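Why Does a Soup Spoon Have a Flat Bottom?
And other questions from the cutlery end of the kitchen
by Margit Oláh
Jul 29, 2020

Grown-ups will tell you that a spoon is a spoon. These are the same grown-ups who own 14 spoons that are all the same shape and still can't find one when the ice cream is out.

There are many kinds of spoon, and one of the best is the Asian soup spoon. It's the short, chunky one you may have met next to a bowl of noodle soup. Instead of a shallow little dish on a thin stalk, it has a deep oval bowl and a thick, flat handle. You could nearly sail it across the bath. (Ask first.)

The deep bowl has a job to do. Noodle soup is full of slippery things that want to get away, and a deep spoon gives them walls. The bottom is flattened on many of these spoons too, so you can put one down on the table without it rolling over and emptying itself on your sleeve.

Lots of them are ceramic, meaning clay that has been baked very hard in a special oven called a kiln. Ceramic doesn't heat up as fast as metal does, and your lip will be grateful.

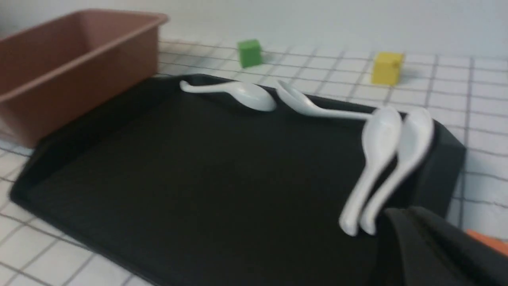
What about the noodles?

A spoon is wonderful for broth and hopeless for noodles. You chase one noodle around the bowl, it slides off, and you chase it again until the soup is cold and your little brother has finished his and is looking at yours.

So people use two tools. Chopsticks lift the noodles, and the spoon waits underneath to catch whatever falls. Something always falls.

Chopsticks are very old. People in China were using long ones for cooking thousands of years before anybody thought of bringing them to the table. They work in a pair: the bottom stick stays still, resting in the crook of your thumb, and the top one moves up and down like a beak. Beginners try to move both, and the dumpling goes across the room. I have been doing this for years and my dumplings still travel.

They aren't all alike, either. Chinese chopsticks tend to be long with blunt ends. Japanese ones are usually shorter and pointed. Korean ones are often metal and flat, just when you thought you were getting good at it.
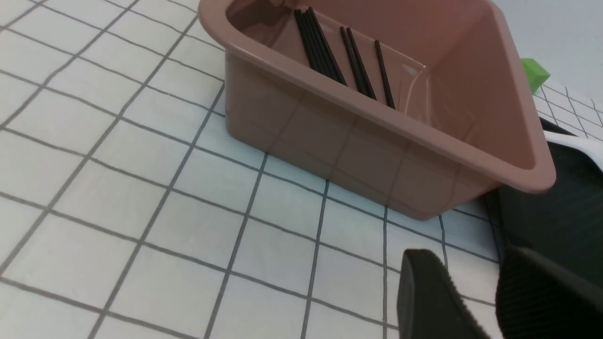 TRY IT AT HOME

The Sorting Job

You will need: a tray or a plastic tub for each kind of thing, some spoons, some chopsticks, and a table. A cloth with squares on it is nice but no one will check.

1. Mix everything up. You'll be good at this part.
2. Put the spoons in one tray and the chopsticks in another.
3. Match the chopsticks into pairs. If you have an odd number, look under the table, then in the dishwasher, then give up like the rest of us.
4. Turn the spoons so their handles all point the same way.

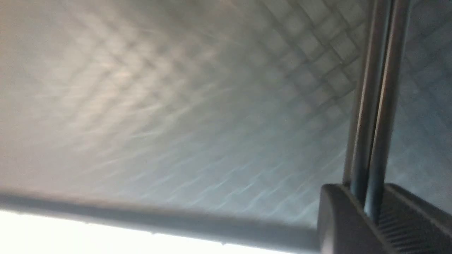
Now try stacking the spoons, one inside the next. See how they fit? A pile of them takes up hardly more room than one, while the same number of mugs would need a whole shelf. Chopsticks are even easier to store. Stand them in a jar and they look after themselves, apart from the one that goes missing every February.

When you're done, wash your hands, put it all away, and see if you can get someone to make soup.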